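The table came from the cafeteria at Plorkar when they closed the Forelberg plant. My brother and I carried it out between us and strapped it to the roof of his car. He took the chairs, and I got the table.

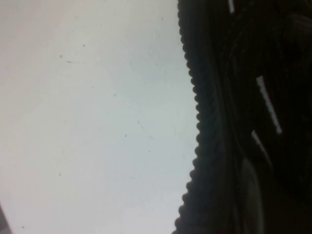
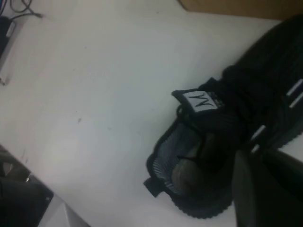
My brother left for Kurup on a Monday, before it was light. He had a job waiting there, 800 miles off, and he wanted to make the drive in 2 days. I heard him go down the stairs and I heard the car start on the second try. I stayed in bed until seven. When I got up and went into the kitchen, there was a black sneaker on the table, with white stripes on the side and a letter M on the tongue. Our mother would never have allowed shoes on a table. She said it brought bad luck, and when we were boys we believed her.

I called him at noon, when I figured he would be stopped for lunch.

"You left a shoe," I said.

"I know it. I found the other one at a gas station."

"What are you wearing?"

"My boots. Can you mail it?"

I said I could. He gave me the address of the place he was renting, number 68 on a street I had to ask him to spell, and then he said his food was there and hung up.

The post office closed at five. I found a box in the hall closet that had held a Zekwood lamp, and I set it on a chair. The shoe fit with room left over, so I packed newspaper in around it. Then I took it out again and did up the laces, I don't know why, and put it back.

With the shoe gone I wiped the table down. It had specks on it that I had been meaning to get at for 3 years, and scuffs from before it was ours. I used the rough side of the sponge. Some of it came up and some of it didn't.

I ate supper there that night, on the side where he used to sit - the light was better. The box was still on the other chair. It was twenty past six by then, and I had not gone to the post office.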